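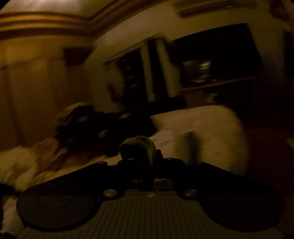

Bedroom view over the gripper, white duvet and open cabinet behind.

Hello! I'm one half of Drirnon. There are 2 of us, and we write software that helps robot hands cope with homes: soft stuff, clutter, bad light. I do perception, my other half does planning, and we argue about the bit in between.
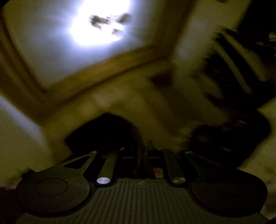
Our main tool is Flamix. It takes a recording and works out where the hand was at every moment, even when half the view is smeared (blur is my pet subject, sorry). We've run it on over 910 clips so far, and each one gets cut into chunks of 10 seconds before anything else happens.

Kouris is the planner. It chooses where to close the fingers on a bit of cloth, and it's still quite bad at socks!
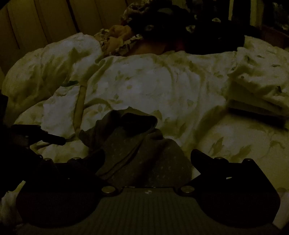 Bedding is what we're on now, with folds, creases and all. Kouris gets 30 tries at a grasp in simulation, then we look at the misses over tea. The viewer we use for that is Brikalell, free to download from the tools page. New version in January.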